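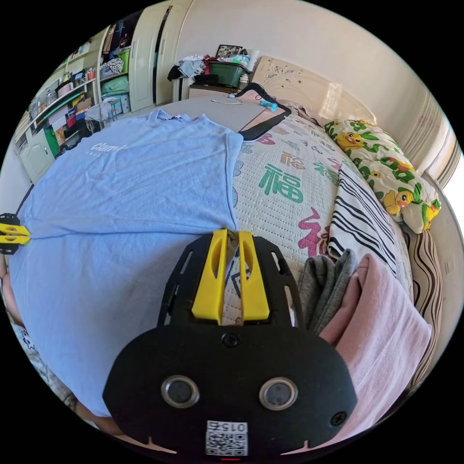 We moved to Graltcombe in November and I still haven't unpacked everything. The house is smaller than the Drorden one, with a single wardrobe in the main bedroom, so most of my clothes have stayed in boxes. I've been going through them on the bed, one box at a time. The light blue T-shirt with white lettering across the chest is staying. A lot of the others aren't.

The rates here came to $1735 for the year, a bit more than we'd budgeted. Annelies next door says they went up after the new drainage works. Her place floods at the back fence when it rains hard. Ours hasn't so far, but we've only had one proper storm.

The drive to work is 50 minutes each way, 60 if I leave after seven. I tried the 171 bus for a fortnight and gave up — it goes the long way past the reservoir and I was getting home in the dark. 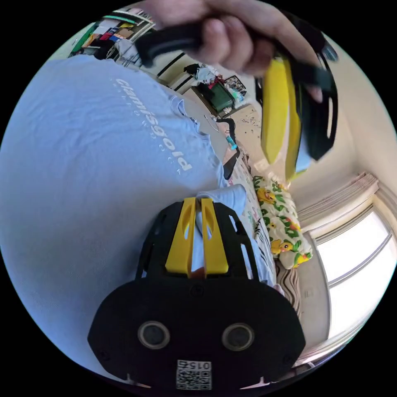

Light blue again. I own other colours.

The garden is mostly clay. I put in tomatoes and a row of silverbeet before Christmas and the silverbeet did well. The tomatoes split. Ruben Claeys at the hardware shop sold me two bags of gypsum and told me to dig it in over autumn, so I'll start once it cools down.

Still to do: the laundry tap, the flyscreen on the back door, and changing my address with the bank. The tap has been dripping since we got here and I've bought the wrong washer twice.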